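Light tent

A light tent, also called a shooting tent or product booth, is an enclosure with pale, diffusing or reflective walls used to light small subjects evenly. It is used in catalog photography, document copying, inspection of finished goods, and the recording of museum objects. The term covers both fabric tents, which are lit from outside, and rigid booths, which are usually lit from above.

Principle

A small light source produces shadows with hard edges and bright highlights on glossy surfaces. When the same light passes through a diffusing sheet, the sheet becomes the effective source. Its large size relative to the subject softens the edges of shadows and spreads highlights over a wider area. Pale walls add a second effect by returning stray light to the sides of the subject that face away from the lamp.

Shadows are reduced in this way but are seldom removed. An object standing on a white base will normally show a faint gray contact shadow, and many catalog editors prefer to keep it, as a subject without one appears to float. Where a shadowless result is required, the base is made of translucent sheet and lit from underneath.

Construction

Fabric tents consist of a folding wire or rod frame covered in white nylon or polyester. They are light and inexpensive, but seams and creases may be reflected in polished subjects.

Rigid booths are built from painted board, coated metal or plastic sheet. Matte finishes are standard, and gloss paint is avoided on all inner faces. The meeting line of base and back wall is treated in one of two ways. In a swept booth, a curved sheet hides the line. In a square booth, the panels meet at an angle and the joint remains visible unless the background is masked later.
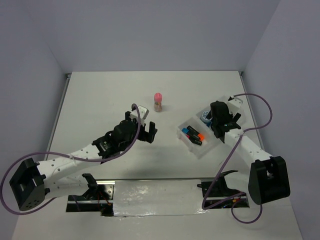 Wall color affects the result more than is commonly expected. A wall with a slight blue or violet tint will shift the shaded side of a white subject toward the same tint, and a camera balanced on the lit side will not correct it. Neutral gray cards are therefore placed on the shaded side as well as facing the lamp.

Lighting values

Lamps are selected for color rendering before brightness. The Kanaan booth manual specifies a color rendering index of at least 91 and an illuminance of 2000 lux at the base. Fillard, a maker of folding tents, sells models with a side length of 40 centimeters for jewelry and small tools.

Terminology

Usage varies between trades. Ginette Dhillon, in a handbook for copy technicians, reserves "tent" for enclosures that transmit light and "booth" for those that only reflect it. Dealers often use the words interchangeably.

See also: Diffuser; Copy stand; Color rendering index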